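From: Violeta Herrera
To: ralbridge-hikers list
Subject: Re: [ralbridge-hikers] First aid course at Dirkton, worth the money?

On an evening in January, the Plasota chapter secretary wrote:

> The Dirkton people have offered us a group rate on their two-evening
> backcountry first aid course. It covers splints, bleeding, burns, and
> a full hour of suturing practice on tissue pads. They say 74 clubs
> have already signed up and that injuries on club walks drop sharply
> in the year after. It would cost us $1,000 for 9 places. I think we
> should jump on it before the rate goes away. Any objections?

Well, yes, a few.

Start with "injuries drop sharply." Drop from what? Our own log for last year has a twisted ankle, a wasp sting and a man who walked into the sign at the Pereyra trailhead. If next year's log has two entries in it, that is a drop of a third, and Dirkton could put it in a brochure. I asked their office where the claim came from and got a nice email back with the same sentence in it, a little longer. Who was counting? Did the clubs that quit the program get counted too? And a first aid course teaches you what to do after the fall, so I don't see how it stops the fall.

Then there's the sewing. I have been walking with this list a long time and have yet to see a cut on the trail that I wanted a fellow member to stitch. Pressure, a clean dressing, and a ride to somebody with a license. The materials I was sent make a lot of the suturing hour, and I'm sure it is the part people remember and talk about afterward.

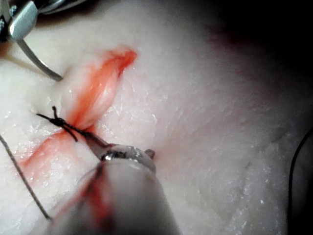
Tissue pad with a black suture knot tied across the cut.

One hour of that and then nothing for eleven months. I would want to know how much anyone still remembers by spring, and whether feeling trained makes a person more likely to try something dumb when they should be heading for the road. I haven't seen an answer to either one from Dirkton. Maybe there is a good answer. I'd read it.

What I would pay for, if the other chapters are in the mood to spend:

CPR, with a certificate that expires, so people have to come back.

An evening on heat and cold. We had two members get shaky and confused on the Plasota ridge, and the group stood there arguing over whether to give them coffee.

Somebody to go through the club first aid box. The tape in it has turned to syrup.

On the money: the training fund had 2,000 in it at the last report. Half of it for one course, for nine people, is a lot on the strength of "74 clubs signed up." Signing up is only signing up. Ask how many of them booked a second time and I'll pay attention to that number.

I'm also wary of any rate that "goes away." It was going away last fall too – I still have that message.

If the chapter votes for it anyway, fine, I won't sulk, and I'll even take a place if one is left over. But could we please get two things in writing first: what the instructors are certified in and by whom, and what it costs if we drop the suturing hour and spend it on bleeding control instead? I have asked about the second one and will post whatever comes back.

Violeta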